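Chapter 11
Setting Up and Looking After a Bench Arm

Before you start
You will need the arm's service booklet, a torque driver, a lint-free cloth and the cell logbook. Read the section on isolating power in Chapter 2 again if it has been a while.

This chapter follows one cell from first power-up to its yearly service. The cell belongs to the Dullville training centre and has a single job: opening and closing a drawer on a benchtop cabinet. The job is simple, but the arm has to meet the handle at the same height and angle on every cycle. A small error at the base grows along each link and is largest at the gripper.

Most of the work is done on a simulated copy of the cell first. The Sovurix model holds the arm, the counter and the objects near it, so a new path can be checked for collisions before any real joint moves. Objects the arm does not use are left in the model — a clear path on a bare counter tells you very little.
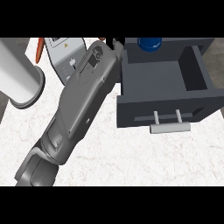
Service is counted in hours of running time. At 900 hours, check the screws on each link and wipe down the joint housings. At 1000 hours, run the full joint calibration and save the old values before you write the new ones. The Avumeck controller keeps up to 17 sets of values, and the oldest is lost when a new one is added.

Faults tend to show up first as a change in sound or a slow drift at the wrist. Write both in the logbook, even if the arm is still passing its checks. The Van Wyk fault sheet at the end of the chapter lists the usual causes.

11.1 Levelling the base
Loosen the base bolts by half a turn. Do not remove them.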